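Chapter 4
Gathering Demonstrations in Simulation
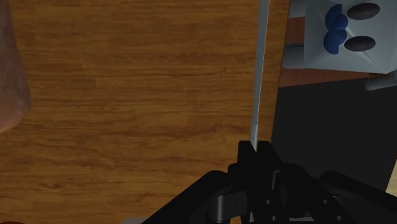

A learning system can be no better than the examples it is given. Chapter 3 treated the policy as a finished object; the present chapter turns to the records from which it is built. Each record, or episode, pairs what the wrist camera sees with the command sent to the arm at the same moment.

The exercises use the Jellus set, prepared by Selma Karagiannis and Krum Dervishi. It holds 854 simulated episodes of tabletop work, of which 177 are kept apart for testing. Section 4.1 covers the operator's task – grasping, moving and releasing – and Section 4.2 explains how failed attempts are labeled and stored.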